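Stavel Capture Toolkit: Set-Up Guide
Section 3. Recording and checking two-handed demonstrations
Reading time: 4 min

This section covers recording with a paired set of hand-held grippers and preparing the episodes for policy training in Clokon. Complete Section 2 (pairing and clock sync) first. The steps apply to garment folding, the default task template.

3.1 Before recording

1. Start the capture service on the host and wait for the state READY.
2. Open the session panel and load the template fold_tshirt.
3. Assign the left and right device in the Devices tab. The assignment is written to every episode and cannot be changed after export.
4. Hold both grippers still over the table and select Zero Pose.
5. Open and close each jaw fully. The width trace should reach both limits without a step.

Note: Zero Pose sets a common origin for the two trajectories. If a device restarts during the session, repeat steps 4 and 5.

Caution: Do not start an episode while a device shows SYNC LOST. The recorder will accept the data, but the left and right streams will not line up.

3.2 Recording an episode

6. Spread the garment on the table within reach of both hands.
7. Select Record. The episode timer starts at the first jaw movement.
8. Take hold of the fabric with one gripper and keep the other down on the garment while the first one lifts. Both contacts must stay in view of the head camera.
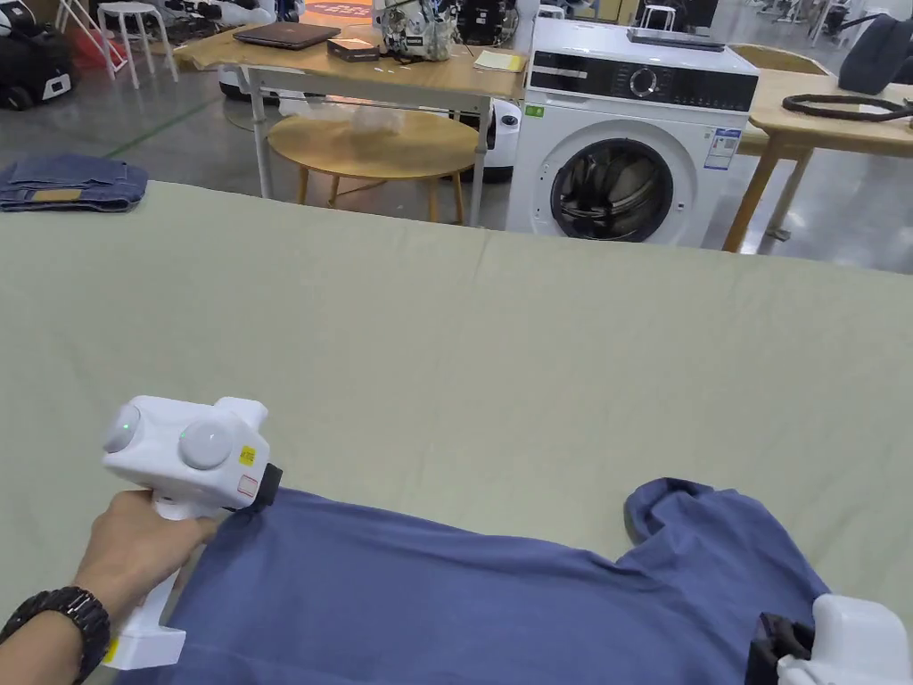
Figure 3-1. Left gripper lifting a fold of the shirt, right gripper near the sleeve.

9. Move at a steady pace. The tracker drops poses during fast wrist turns and fills the gap by interpolation — short gaps are harmless, long ones are flagged.
10. Release both jaws and select Stop. Mark the episode Keep or Discard.

Note: Other garments may stay on the table if they are clear of the work area. The segmentation model follows the item touched first.

3.3 Checking the data

11. Run the validator on the session folder:

clokon check --session current --strict

12. Review each flagged episode in the timeline view. Typical flags:

POSE_GAP: tracking was lost for more than 370 ms. Trim the episode or discard it.
WIDTH_FLAT: jaw width did not change. Check the device assignment.
CONTACT_LATE: the contact label follows jaw closure by more than 25 samples. Rerun labeling with the option --recenter.

13. Export the kept episodes. The exporter writes one file per episode and a session index.

Caution: Export overwrites any index of the same name. Rename the old index before a second export.

3.4 Known limits

Contact labels are computed from jaw width and fabric motion. On thin cotton the width signal is small, and a closed jaw with cloth in it can read as empty. Lower the width threshold in the template before recording thin garments, then check a short test episode.

The preview service uses port 1715. If the port is taken, the session panel opens without video and recording continues.

Section maintained by Firouzeh Rashti. Validator flags reviewed by Kiran Dhillon, February.

Related sections
Section 2. Pairing and clock sync
Section 4. Training a folding policy in Clokon
Section 5. Replay on the Ranjbar arm controller
Appendix B. Template file reference

© Prollbridge. Stavel documentation | Contact support | Back to top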